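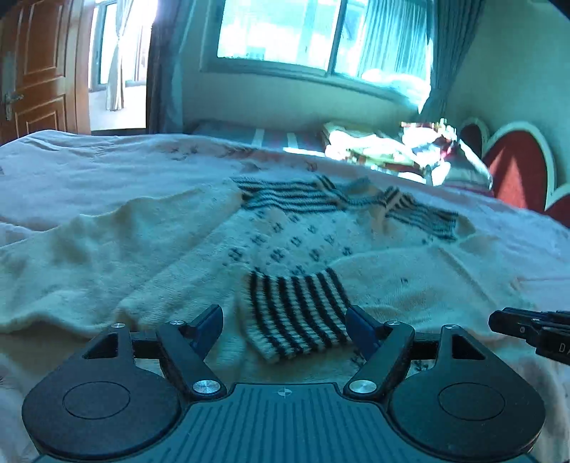
Two weeks with the Isel hand grippers

I have wanted to write this one up since April, when Florencia Aravena first told me about the kit over a very long lunch. She had been on the waiting list for ages and could talk about nothing else (I caught it from her, clearly). So when Akier opened up rentals I put my name down the same evening, and a box with 2 grippers in it landed on my doorstep.

Quick background if you're new to this blog. The Isel is a gripper you hold in your hands. You do a chore with it, the camera on it records what you do, and the recording goes off to train a robot arm that carries the same kind of fingers. You need no arm at home, and you don't write any code. My chore of choice is laundry, and I can't tell you how much I enjoyed it!

The good stuff first. The fingers are excellent. They're dark blue, they close evenly, and after a day or so I stopped thinking about them and just thought about the sleeve I was after. Knits are my favorite thing to pick up with them. A chunky sweater gives you plenty to grab, and you can feel through the handle when you have one layer and when you have three. I was expecting to be clumsy for the whole rental and I was clumsy for one afternoon.

The linkage is lovely too. You squeeze, both arms come in together, and there's hardly any play at the pivots. Mahfuz Hettiarachchi, who knows far more about hinges than I do, spent most of a visit opening and closing mine and grinning.

Towels were the surprise. I'd have guessed they would be the easy ones, being plain rectangles, but terry is thick and it wants to slump.
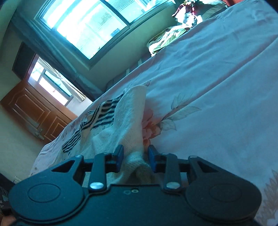 What worked for me was taking a small pinch, lifting it clear of the bed, and letting the weight pull the rest straight before going looking for a corner. Grab too much and the fingers can't close all the way, so the whole bundle comes up as a lump. Small pinches, every time. I wrote that on a sticky note and put it on the wall.

Now the gripes, and I do have some. The body is wide. Working two-handed over a small garment, I kept knocking one gripper into the other, and anything the size of a sock was a real squeeze. My wrists were tired by the end of a long session. The app that handles uploads, Clirnlow, is also slow to start, and it lost my place once partway through a batch. I wrote to support and got a friendly, useful reply from Delia Sepúlveda the next morning, with a fix that has held up fine so far.

My final tally was 232 clips accepted. Nélida Jara had the kit before me and finished on 882, so I have some catching up to do. She folds faster than I do with bare hands, never mind grippers.

Would I rent it again? Yes, and I already have. The second round starts 6th September, and this time I want to try buttoned shirts and maybe a fitted sheet if I'm feeling brave. If any of you have tried the Phuthong fingertips on thin cotton, please leave me a comment, I'd love to know how they grip before I order a pair.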